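Two weeks of laundry with the new grippers

I have folded more clothes this month than in the rest of my adult life put together, and I still can't do a fitted sheet. What I can do is tell you a fair bit about hand-held grippers, because that's how I've been folding: a gripper in each hand, elbows out, muttering. We've been comparing the Selari pair (on loan until the end of January) against our old Grirex ones, the ones I complained about all last fall.

The old ones are fine for blocks and cups. Give them a shirt and they pick up the top layer, or all the layers, or a bit of air, and you never know which until you lift. So when the Selari box showed up I skipped the cups completely and went straight for the laundry. Fabric, a plastic basket, and a lot of coffee.

First thing I cared about was the pads. They sit on little blue pivots, so they can tip a bit to match whatever you're closing on, and the faces are rough. My old pads are smooth rubber and they get shiny and useless after a while. I cleaned mine with everything under the sink before giving up on them! 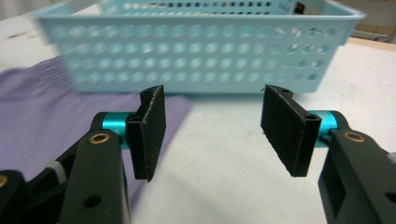 So do rough pads hold cloth better than smooth rubber ones? On thin, slippery stuff they do, by a lot, and on thick towels I couldn't feel any difference.

The trade-off is wear. Ours are getting fuzzy along the edges and I'd like to know what they look like after 1000 grabs, or 3475, which is where my old rubber ones were when I finally peeled them off (yes, I keep a tally, it's on the inside of a cabinet door). Replacement pads come in packs of 2, so one pack does one gripper, and I have a gripper in each hand. You see the problem.

Next was pinching. Picking up a single fold from a heap sounds easy and it's where I lost most of a morning. If you come in too steep you push the fabric flat and there's nothing left to grab. Come in low, with the fingers barely open, nudge a little ridge up and then close on it. Once I got the hang of that I was quick, well, quick for me. I wrote it up in a short post and asked how other people go about it.
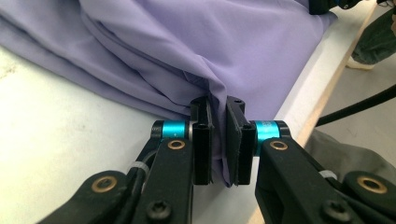

Obed Agbeko wrote back that I'm squeezing far too hard, and that with silky fabric he closes until the pads just touch, stops, and lets the texture do the rest. He also thinks my wrists must be killing me. They are, Obed.

I tried it his way for the next batch and he's right about the squeezing. My thumb stopped aching and the folds came out neater, with fewer of those pinch marks in the middle of a shirt front. Dolores Kasprzak had told me the same thing back in the fall and I didn't listen, so there's that.

Baskets are another matter. A thin plastic rim wants a firm grip, and the light touch that's so nice on fabric just slides off when you try to turn the thing. I ended up working with two settings in my head, soft for clothes and hard for the basket, and switching between them in the middle of a job is a pain.
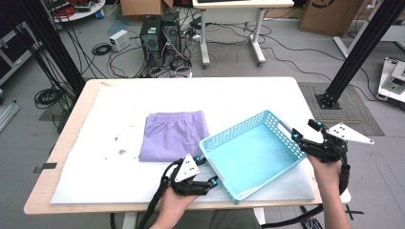 The other half of the pain is cables. I route both of mine down toward my lap and I still catch one with an elbow every few tries. I ordered a set of clips from Hettiarachchi that are meant for bike lights, and if they fit I'll report back.

Money, since somebody always asks: the pair would run us nearly 400 more than fixing up the old ones with fresh rubber. For cups I'd fix the old ones. For laundry I want the Selari, and I've said so to everybody at Gremgate who has a say in it, some of them more than once. The loan pair goes back soon, so next up is towels again, then socks, which I'm dreading.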